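Front loader smell: is the "leave the door open" thing real or just something people repeat?

Laundry & Cleaning > Washers and Dryers

bluffcreek31
Moved into a place with a front loader in May after a lifetime of top loaders. Every person I mention it to tells me the same thing, leave the door open or it will stink. I've been shutting the door after every load because the laundry room is narrow and I bang my knee on it. No smell so far. I'm starting to think this is one of those rules that gets passed along without anyone checking. Has anybody tested it, or are we all quoting each other?

Orozco_J
It's real. Our last one got so bad the towels smelled worse coming out than going in. Left the door open on the new one from day one and no trouble.

bluffcreek31
Okay, but did you change anything else? New machine, new door habit, and probably a new detergent. That's three things.

Orozco_J
Fine, yes, we switched to powder too. I still think it was the door.

mphelan
Malachy Phelan here, I used to manage the machines in an apartment building. The door matters some. The filter matters more and hardly any tenant ever opened it. Look for the little round or square cover low on the front. Put a towel down and a shallow pan under it, and open it slowly. I have pulled socks, hairpins, and a kid's mitten out of those. The water sitting behind them smelled like a pond.

tansy_r
Please check the manual before you open that cover. Mine has a small drain hose you pull first, and I didn't know, and I mopped for an hour.

bluffcreek31
The filter I believe, because there's a reason for it. Gunk sits in water, gunk smells. What I don't buy is the cleaning tablets. A box at the store was $31 and the back says to use one every month forever. Very convenient for the people who make tablets.

Prustell
I've used the tablets for years and my washer doesn't smell.

bluffcreek31
I've never used one and mine doesn't either.

Prustell
You've had it since May. Come back in two years.

leo_salinas
Prustell has a point there, three months is nothing. But I'm with the OP on the tablets. A hot empty cycle does most of what people credit them for. I'd want to see two of the same machine, same house, one with tablets and one without, before I paid for them. And most smell complaints I read come from people who use double the soap. Cut the soap in half first, it costs you nothing. 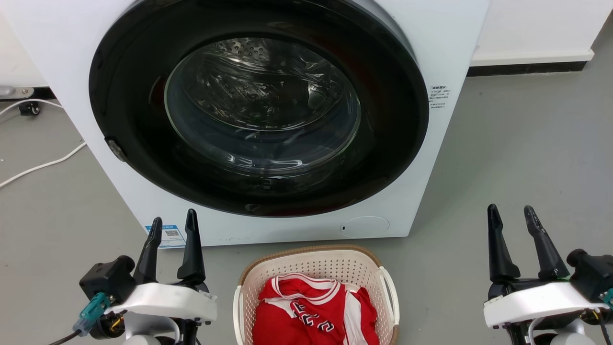

I also stopped leaving washed clothes sitting in the drum overnight. The basket goes on the floor right in front of the door before the cycle ends, so I have no excuse. My sister swears that was the whole fix. I doubt it was the whole fix, but I can't rule it out — I changed the soap the same week, so I have the same problem Orozco has.

tansy_r
Nobody has mentioned the rubber seal. Pull the fold back and wipe it. Hair and lint collect down in the bottom part and stay damp.

mphelan
Agree with tansy. Old rag, warm water, takes a minute. Skip the bleach unless your manual says it's okay.

Orozco_J
So seal, filter, less soap. And the door.

bluffcreek31
I'll give you "and maybe the door." Here's what I'm going to do. I cleaned the filter this morning (one penny, some gray fuzz, no pond). Soap is cut in half starting with the next load. Door stays shut like it has been. If it smells by Christmas I'll come back and say so.

Prustell
You'll have a shut door and a wet seal all fall. I wouldn't.

leo_salinas
If you have kids or a cat, shut is the safer choice anyway. Otherwise, open a couple of inches is enough to let air in, and your knee might survive.

bluffcreek31
No kids, no cat. A couple of inches I could live with, but then I haven't tested anything. Shut it is.

mphelan
At least dry the seal before you shut it.

bluffcreek31
That I'll do.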